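Pluleo Kitchen Benchmark: house rules, frequently asked questions

These answers are for teams who submit runs to the Toranberg round. Please read them before you write to us. The rules were last changed in October.

Does a simulated run follow the same safety rules as a run on a real arm?

Yes. We score the simulation as if a person could stand beside the counter. Speed limits, keep-out zones and the stop rule are all the same. A team that drives fast only because no one can be hurt will learn bad habits, and these habits travel later to the real cell.

What is counted as a sharp object?

Every knife, hatchet, skewer or similar item, also when it is not the target of the task. The arm may work on the same counter with them, but the closed gripper must keep its distance from the blade during the whole approach. 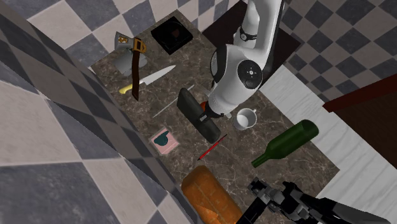
Orbán asked if the distance could be made smaller for slow moves, because on a full counter the planner often finds no path at all. We discussed it and the answer is no for this round. If there is no path, the correct behaviour is to stop and report. A reported stop costs you 4 points, and a blade contact ends the run.

May the arm carry an item over other items?

Yes, if the lowest point of the carried item is known to the planner. Wide, flat items need special care – the planner must use the size of the item and not only the size of the fingers. Passing over an open cup or mug is allowed only when the carried item is empty.

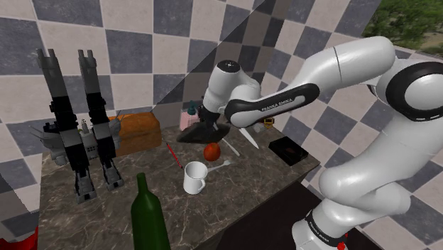
What happens when an item falls from the counter?

The run continues, but the arm must not follow the item below the edge of the counter. Log the fall with its time. A fall which is not in the log is treated more strictly than the fall itself.

How many runs must we submit?

The full set is 318 layouts. You may leave out up to 16 of them, with a written reason for each. In the last round we received 2,684 runs, so please use the file naming in the guide. Runs with other names go to the end of the line.

Can we change the colour or the weight of the items?

Colour, yes. Weight and friction, no. These values come from the Doltthorpe item list and they are locked for everybody.

Who decides in a dispute?

Two reviewers look at the log separately. If they don't agree, a third one decides. You can send your objection until Sunday evening after the results are published.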